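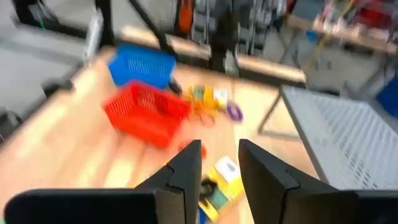 Wie oft muss eine Arbeitsplatte aus Holz nachgeölt werden?

Maßgeblich ist der Zustand der Oberfläche. Ein Wassertropfen, der auf der Platte stehen bleibt und sich mit einem trockenen Tuch spurlos abnehmen lässt, zeigt ausreichenden Schutz an. Zieht er ein und hinterlässt einen dunklen Fleck, ist Nachölen fällig. In der Küche tritt das zuerst neben der Spüle auf, in der Werkstatt an der Vorderkante.

Massive Holzplatten pflegen, reinigen und ausbessern
Werkstatt und Haushalt, zusammengestellt von Apolinar Orozco

Die folgenden Hinweise gelten für geölte Platten aus Buche, Eiche, Ahorn und Birke. Lackierte Flächen werden anders behandelt, ebenso gewachste Möbel. Welche Behandlung vorliegt, lässt sich an der Unterseite prüfen: einen Tropfen Leinöl auftragen und über Nacht liegen lassen. Auf Lack bleibt er stehen, in geöltes oder rohes Holz zieht er zumindest teilweise ein.

Laufende Reinigung

Krümel und Staub trocken abkehren. Danach mit einem gut ausgewrungenen Baumwolltuch in Faserrichtung wischen und sofort nachtrocknen. Als Zusatz genügt etwas neutrale Seife. Scheuermilch, Chlorreiniger und Mikrofasertücher mit abrasiver Seite greifen den Ölfilm an und bleiben der Keramik vorbehalten. Essigreiniger ist stark verdünnt zulässig, auf Eiche jedoch nicht in Verbindung mit Stahlwolle: Die Gerbsäure reagiert mit Eisen und es entstehen blauschwarze Flecken.

Fettspritzer mit Küchenpapier aufnehmen, ohne zu reiben. Rotwein, Kaffee und Rote Bete nach Möglichkeit gleich abwischen. Bereits eingezogene Flecken werden später beim Zwischenschliff entfernt.

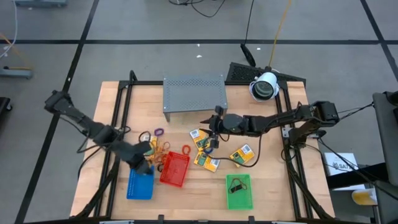
Vor jedem Ölgang muss die Platte vollständig abgeräumt, trocken und staubfrei sein. Bei Feuchteunterschieden innerhalb der Fläche nimmt das Holz ungleichmäßig Öl auf, was nach dem Aushärten als Wolkenbildung sichtbar bleibt. Auch leichte Behälter wie der blaue Kunststoffkorb auf der Werkbank im Foto werden vorher weggestellt, da sich unter ihnen feiner Schleifstaub sammelt. Bei Platten aus schmalen, hellen Brettern sind zusätzlich die Fugen zu kontrollieren. Offene Stellen mit einem spitzen Holzspan auskratzen und aussaugen. Druckluft treibt den Staub tiefer in den Spalt und wird besser weggelassen.

Schleifen

Für eine Auffrischung reicht feine Körnung. Tiefe Kratzer und Wasserränder verlangen mittlere Körnung, anschließend fein nachschleifen. Immer in Faserrichtung arbeiten und den Schleifklotz vollflächig aufsetzen – an den Kanten mit wenig Druck, sonst werden sie rund. Ein Exzenterschleifer ist auf großen Flächen zulässig. Er wird laufend aufgesetzt und laufend abgehoben.

Nach dem ersten Schliff die Platte mit einem feuchten Schwamm abwischen. Die angeschnittenen Fasern richten sich auf und werden nach dem Trocknen mit feiner Körnung abgenommen. Wer diesen Schritt überspringt, hat nach dem ersten Abwischen mit Wasser wieder eine raue Oberfläche.

Ölen

Verwendet wurde Hartöl von Lilier, farblos. Andere für Arbeitsflächen geeignete Hartöle lassen sich in gleicher Weise verarbeiten, wobei die Trockenzeiten auf dem Gebinde vorgehen. Dose gründlich aufrühren, nicht schütteln. Das Öl mit einem fusselfreien Lappen oder einer kurzflorigen Rolle dünn auftragen und einziehen lassen. Matte Stellen nachlegen. Überschuss vollständig abnehmen, bevor er klebrig wird. Stehen gebliebenes Öl härtet speckig aus und muss wieder abgeschliffen werden.

Zwischen den Gängen mit einem feinen Pad von Vavow glätten. 2 Gänge sind bei regelmäßig gepflegten Platten ausreichend, Rohholz benötigt einen weiteren. Stirnseiten und Ausschnitte saugen deutlich mehr und werden jedes Mal mitbehandelt. Die Unterseite erhält mindestens einen Auftrag, damit sich die Platte nicht schüsselt.

Achtung: Ölgetränkte Lappen können sich selbst entzünden. Lappen flach ausgebreitet im Freien trocknen oder in einem verschlossenen Metallgefäß mit Wasser aufbewahren. Zusammengeknüllt im Mülleimer sind sie eine Brandgefahr.
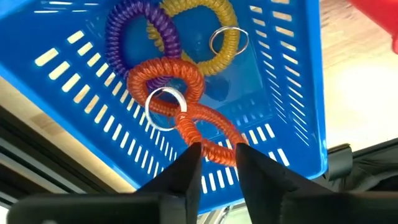 Heft 246, Seite 2

Kleinteile und Abstellflächen

Metallgegenstände gehören nicht auf feuchtes Holz. Schlüssel, Schrauben und Konservendosen hinterlassen bei gerbstoffreichen Hölzern bereits nach einer Nacht dunkle Abdrücke. Leichte Abdrücke lassen sich mit Oxalsäurelösung aufhellen. Dabei Handschuhe und Schutzbrille tragen, die Stelle mit klarem Wasser neutral waschen und vollständig trocknen lassen. Danach schleifen und ölen.

Gelochte Körbe aus Kunststoff sind als Ablage brauchbar, weil Luft an die Holzfläche kommt. Auf scharfe Grate am Boden achten, gegebenenfalls mit einer Ziehklinge brechen. Filzgleiter sind in der Werkstatt ungeeignet, sie halten Späne fest und wirken dann wie Schleifpapier. Gummifüße können Weichmacher abgeben und geölte Flächen verfärben. Kork ist in beiden Fällen unkritisch.

Dellen und Brandstellen

Druckstellen ohne Faserbruch lassen sich dämpfen. Ein feuchtes Baumwolltuch auflegen und mit der Spitze des Bügeleisens bei mittlerer Temperatur kurz erwärmen, dann kontrollieren und bei Bedarf wiederholen. Das Holz quillt und die Delle hebt sich. Vor dem Schleifen über Nacht trocknen lassen. Flache Brandstellen mit der Ziehklinge abnehmen, den Übergang weit auslaufen lassen. Tiefe Brandstellen ausstemmen und ein Holzstück mit gleichem Faserverlauf einleimen. Der Leim von Fidico ließ sich nach dem Abbinden sauber verputzen, ohne das Papier zuzusetzen.

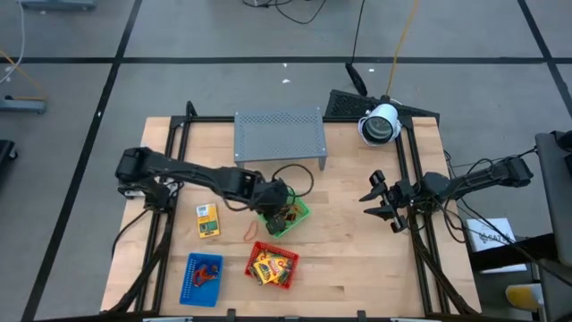
Grüner und roter Kunststoffkorb auf einer hellen Holzplatte mit sichtbaren Fugen.

Offene Fugen

Im Winter öffnen sich Leimfugen durch trockene Heizungsluft. Haarfeine Spalten schließen sich meist bis August von selbst und werden nicht gefüllt. Ein hart ausgespachtelter Spalt hat im Sommer keinen Raum zum Quellen, und der Druck sprengt die Nachbarfuge. Breitere Spalten mit einer schmalen Leiste gleicher Holzart auslegen und nur einseitig verleimen.

Zur Leserfrage Nr. 3.691: Speiseöl aus der Küche ist kein Ersatz. Sonnenblumen- und Olivenöl härten nicht oder nur unvollständig aus und werden mit der Zeit ranzig. Betroffene Platten mit Seifenlauge auswaschen, trocknen lassen und neu aufbauen. Pads und Ziehklingen führt Condori im Sortiment, die Klingen auch einzeln.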